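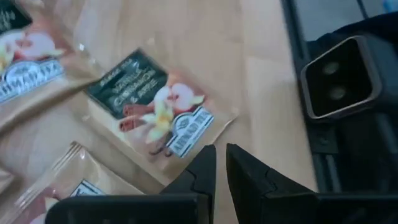 # Who Picks the Art in Tredgate City Hall?

Final project report, State and Local Government, spring term

## 1. The question

Tredgate has owned art since before it owned a snowplow. Our project asked how a painting gets onto a wall in a city building, who decides, and what happens to it afterward. We expected the answer to fit on a poster. The poster was due in April and we handed in a report in June, so draw your own conclusions.

## 2. What we did

We requested the city's art register, the minutes of every council meeting where the word "artwork" appears, and the loan agreements with outside owners. The clerk's office sent 1,274 pages, most of them about parking. (The council meets in a room with a large seascape, and the minutes use it as a landmark: "the resident standing near the artwork asked about meters.")

We then walked through City Hall and the Abubakar Building with the register in hand. Both are open to the public until 4:30, except the third floor of City Hall, which is open to the public if the public makes an appointment.

## 3. What the register says

The register lists 44 works. We found 19 of them on a wall where a visitor could look at them without knocking. The others fell into these groups:

- in private offices, where we were allowed to peek
- in the basement of the Abubakar Building, wrapped in moving blankets
- "on loan," with no borrower written down
- listed twice under different titles

The last group took us a while. *Harvest, Evening* and *Untitled (Barn)* have the same size, the same donor and the same scratch in the corner. One is insured for more than the other. We reported this to the clerk, who thanked us and asked which one we thought it was.
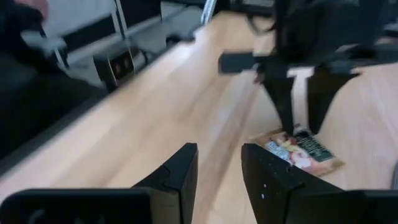

The rule for choosing new work is one paragraph long. The council may accept a gift by majority vote, and the mayor's office decides where it hangs. There is no application form, no deadline, and no requirement that the artist live in the city or even in the state. In practice, artists get in by knowing somebody who works there or by giving the piece away. The only purchase we could trace in the minutes was the Orkeck mural in the stairwell, and the vote on that was delayed by an argument over whether a stairwell is a room.

## 4. A comparison

The town of Nollo, which is smaller and has one public building worth the name, runs an open call every year. Artists send in photos, a panel of residents picks, and the work hangs for 2 years before going home with its owner. The town owns almost nothing, so it has almost nothing in a basement. It does have to repaint the lobby after every rotation, and the minutes there contain a lot of feeling about the repainting.

## 5. Limits of our work

We only looked at paper records and at what was on display during our visits. Works may have moved since. We didn't interview any artists, which was a mistake, and we'd start there if we did it over. Our section on insurance was cut after we discovered that none of us understood insurance.

## 6. Recommendations

1. Put the register online, with a photo of each work and its location.
2. Give every loan an end date and a borrower.
3. Set aside the first-floor hallway for an open call like Nollo's. The hooks are already there.
4. Settle the barn question.

We sent these to the council in time for the Wednesday meeting. They were placed on the agenda under "Other," after parking.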